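Taking a school group to a robotics open day, what do they really see?
Posted in: Visits and Days Out > Industry and Workshops

I help run an after-school electronics club and we have been offered places at the Demasico open day in Hiltbridge this May. The kids are 12 to 15. Most of them have built simple kits and a few have taken a PC apart at home. The invitation says there will be "live demonstrations of robotic handling" and a talk, and that is all it says.

Last year I took a group to a different company and it was two hours of slides and one arm waving behind glass. I don't want to do that again, especially as the bus takes an hour and a half each way.

So my questions are these. Is there something running that they can get close to? Does anyone explain it at a level a 13 year old can follow? And is there anywhere to eat lunch? The form asks for numbers and shoe sizes, and I would like to know why before I ask 20 families for shoe sizes.

Thanks in advance.

clubroom_b

3 replies

terrace_lane

Went last year with my son. It was good. Parking is bad, go early. The talk was too long. They gave out pens.

oldsolder

I was there last May with a group from the Clustholm evening college, adults, but there were two school parties on the same tour so I can tell you something about how it went for them.

The shoe sizes are for toe caps. They are plastic covers that strap over your own shoes, and you have to wear them in the main hall. They ran out of small ones, so if you have younger kids send the sizes early. Long hair has to be tied back. Nobody checked bags, but they asked us to leave coats on the rail by the door and it was cold in the hall, so a sweater is a good idea.

The order of the day was sign-in at 9:30, talk, hall tour, lunch, then the benches. The talk was 40 minutes and I agree with the reply above that it was too long. It was mainly about the company and a packaging line they put in for Yammine. Two of the school kids near me were asleep or close to it. If you can ask to have your group start in the hall and join the talk for the second half, do that. One of the school parties had arranged it and they had the better morning.

The hall tour is large machines behind fences. You look from a marked walkway. They had one palletizing cell stacking cartons, and the guide said it was set to run at about half speed for visitors. It is fine for ten minutes.

The benches after lunch are what you want. There are four or five of them in a side room and you stand at a rope maybe six feet away, with a screen over each bench so you can see what the arm sees. One sorted bolts, one folded cloths (slowly, and with a lot of retries), and one worked on old desktop computers. The staff stay at the benches and take questions the whole time, and they were good with the kids.

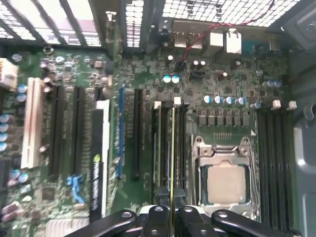

The computer bench is the one I would plan the afternoon around for a club like yours. It is about recycling, meaning how you get useful parts out of old machines when no two are laid out the same. Your group will already know half the names, so have them work from the screen and call out what they recognize. With the gripper down over the board you could pick out the processor in its metal bracket with no cooler on it, memory slots on both sides of the socket, and a graphics card with NVIDIA printed on it among the expansion slots. There is also a thin red cable looped across the top of the board, and the man at the bench spent a good while on that. He said a cable is harder for them than a chip, as it is never in the same place twice and the fingers can snag it. The kids asked him how the arm knows how hard to squeeze, and he answered it properly, with a motor in his hand, and let them pass the motor around.

Don't expect a finished product. They say so themselves. While I was standing there, the arm made several tries at a memory module and the bench was stopped twice so somebody could reset it. I thought that was more useful to watch than the palletizer, but a couple of the younger ones got bored during the resets. Bring a question sheet or something to draw on.

Lunch is in the canteen. You can buy there or bring your own, and they kept a table back for each school. It was sandwiches and soup, and the line was slow. Microwaves, two.

There is a rule about photos. You can take them in the side room but not in the hall. They put a sticker over the phone camera at the hall door and take it off again after lunch.

If you have an old dead PC in the club, open it up the week before and let them take the memory out and put it back in with a pair of kitchen tongs. We did that with our lot afterward and I wish we had done it before. They would have asked better questions.

hw_marten

Mostly agree with oldsolder. A few corrections from this year's mailing, which I got last week because I am on their list.

The talk has been cut to 20 minutes and there is now a separate one for under 16s. You have to tick the box for it on the form, it is on the second page and easy to miss.

They are capping the side room at groups of ten, so with 20 kids you will be split in two and you need an adult with each half. While one half is at the benches the other half does the hall.

I don't know if the computer bench is on again. The mailing lists "disassembly" and I assume that is the same thing, but I would email and ask. The cloth folding one is not on the list.

Parking is by the loading gate now and there is space for a bus if you tell them ahead of time. The lot across the road charges and they do ticket.

clubroom_b

Thank you both, very helpful. I have ticked the under 16 box and asked about the disassembly bench. Will send the shoe sizes this week. We do have a dead PC in the cupboard, so the tongs are going on the plan too.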